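Version 3 of this data card replaces the one that came with the October release. If you downloaded the files before, please read the section "Changes" first, because two columns have a new meaning.

# Trultville Spring and Well Chemistry

Water chemistry of springs, shallow wells and two river stations in the Trultville basin, with the field notes that belong to each sample. The data were collected to study how long groundwater stays in the fractured limestone before it comes out again at the surface.

- **Samples:** 2,434
- **Sites:** 169 (springs, wells, river stations)
- **Format:** CSV, UTF-8, comma separated, decimal point
- **Coordinates:** WGS 84, rounded to three decimals for private wells
- **License:** CC BY 4.0
- **Maintainer:** Chia-hao Chang

## Contents

```
trultville-water/
 data/
 sites.csv
 samples.csv
 majors.csv
 isotopes.csv
 tritium.csv
 notes/
 field_notes.csv
 lab_methods.md
 scripts/
 charge_balance.py
 join_all.py
 docs/
 geology.md
 CHANGES.md
 README.md
```

`samples.csv` is the central table. Every other table is joined to it by `sample_id`, except `sites.csv`, which is joined by `site_id`. The script `join_all.py` makes one wide table from all of them. It needs only pandas.

## Geological setting

The basin is cut in two by the Carrier fault, which runs from northeast to southwest. On the west side the limestone is thick and strongly fractured. Water enters quickly there, and the springs react to heavy rain in a few hours. On the east side the limestone is covered by clay and marl, and the wells reach water that is under light pressure. This eastern water is older, richer in sodium, and has almost no nitrate.

Between the two sides there is a narrow zone where the chemistry is mixed. We first thought these samples were contaminated during collection. Hélène Bélanger went back to eleven of the sites and took them again with new equipment, and the results stayed the same. We now treat the zone as real. It has its own code in `sites.csv` (`zone = M`).

A longer text with the stratigraphic column is in `docs/geology.md`. That file is still a draft, and the thickness of the marl in the south is not well known.

## Columns

### sites.csv

| column | type | meaning |
|---|---|---|
| `site_id` | text | `S` spring, `W` well, `R` river, then a number |
| `lat`, `lon` | number | see the note on private wells |
| `elev_m` | number | meters above sea level, from the terrain model |
| `zone` | text | `W` west, `E` east, `M` mixed |
| `depth_m` | number | wells only; depth of the screen middle |
| `access` | text | `public`, `private`, `closed` |

### samples.csv

| column | type | meaning |
|---|---|---|
| `sample_id` | text | unique |
| `site_id` | text | key to `sites.csv` |
| `temp_c` | number | water temperature in the field |
| `ph_field` | number | measured in the flow cell |
| `ec_25` | number | conductivity at 25 °C, µS/cm |
| `o2_mgl` | number | dissolved oxygen |
| `flow_ls` | number | springs only, liters per second |
| `flag` | text | see "Quality flags" |

### majors.csv

Calcium, magnesium, sodium, potassium, bicarbonate, chloride, sulfate, nitrate and silica, all in mg/L. Bicarbonate was titrated in the field. The others were measured in the laboratory on filtered water. The cation bottle was acidified and the anion bottle was not.

### isotopes.csv

`d18o` and `d2h` in per mil against VSMOW. There is one row per analysis, so a sample can appear twice. Please take the mean yourself if you need one value per sample; we did not want to hide the spread.

### tritium.csv

Tritium is available for 468 samples only, mostly from wells in the east and from the mixed zone. Units are TU. Values under the detection limit are written as the limit itself, with `below_dl = 1`. Do not use them as normal values.

## How the samples were taken

Wells were pumped until temperature, pH and conductivity were stable for three readings. In a few old wells with a weak inflow this was not possible, and there we took the water after one full well volume. These samples have the flag `P`.

Springs were sampled as near to the outlet as we could get. At the spring of Flallance the natural outlet is closed by a concrete chamber, and the sample is from the overflow pipe. The oxygen values from this site are too high and should not be used for redox questions.

River stations were sampled from the middle of the current, with a bottle on a pole. When the river was high, Mererid Ellis sampled from the bridge instead. The field notes say which method was used.

## Quality flags

- `A`: charge balance within 5 percent, all field values present
- `B`: charge balance between 5 and 10 percent
- `C`: charge balance over 10 percent, or bicarbonate missing
- `P`: well was not purged completely
- `X`: bottle was broken, frozen or mixed up; only the field values are kept

A sample can have more than one letter. For example, `BP` is a sample with a moderate balance from a well that was not fully purged. We suggest `A` and `B` for most work. The `C` samples are many in the first season, when our titration was done with an acid that had the wrong strength on its label. Annick Beaulieu recalculated what could be recalculated, and the rest was left as it was.

## Known problems

1. The conductivity probe drifted during one summer campaign. A correction was applied to 30 samples, and they are listed in `notes/lab_methods.md` together with the raw readings.
2. Silica is missing for almost all river samples.
3. Two wells on the same farm had the same painted number. They are now `W-041` and `W-141`, but in the older field notes they are both called "41". If a note looks strange for the depth of the well, it may belong to the other one.
4. Spring flow was estimated by eye at small seeps. We kept one digit there. Please do not calculate a water budget from these values.
5. Elevation comes from a terrain model with cells of 10 meters. In the gorge the error can be large.

## Changes

- `ec_25` is now always corrected to 25 °C. In the earlier versions it contained the raw reading for the first season.
- `depth_m` is the middle of the screen. Before, it was the bottom of the well.
- The column `age_class` was removed. It was based on tritium alone, and several users understood it as a measured age.
- Zone `M` is new.
- Spelling of site names is now the same in all tables.

## Use of the data

The set is good for mixing models, for teaching, and for testing simple models of water and rock reaction. It is not made for decisions about drinking water. Many wells were visited only once, and we did not measure bacteria, pesticides or metals.

A small start in Python:

```python
import pandas as pd

samples = pd.read_csv("data/samples.csv")
sites = pd.read_csv("data/sites.csv")
df = samples.merge(sites, on="site_id")
good = df[df["flag"].isin(["A", "B"])]
print(good.groupby("zone")["ec_25"].median())
```

The median in the east should come out clearly higher than in the west. If it does not, check that the file was read with the decimal point and not with the decimal comma. Some spreadsheet programs change this without a message when you save.
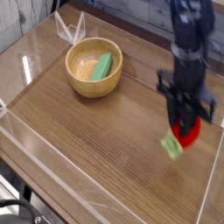
*Green block in a round wooden bowl, on a wooden tabletop.*

## Private wells

Most of the wells belong to families or farms. Their owners agreed to the publication of the chemistry, with the position rounded. Please do not try to find the exact place by combining the depth, the elevation and the notes. Names of owners were removed from `field_notes.csv`. If you find one that we missed, write to us and we will take it out in the next version.

## Questions and corrections

Open an issue in the repository and give the `sample_id`. For questions on isotopes, please mention Audrey-Anne Lachance in the issue. She ran these analyses and keeps the calibration sheets. We read the issues during the week, but in the field season an answer can take longer.

Corrections to single values are welcome when there is a reason that we can check. We do not remove outliers only for being outliers.

## Citation

> Chang, C., Bélanger, H., Lachance, A.-A., Beaulieu, A., and Ellis, M. *Trultville Spring and Well Chemistry*, version 3. Zaveck Data Series.

Please give the version number, also when you use only one table. The older versions stay online under their own tags, with the old column meanings, and they will not be corrected anymore.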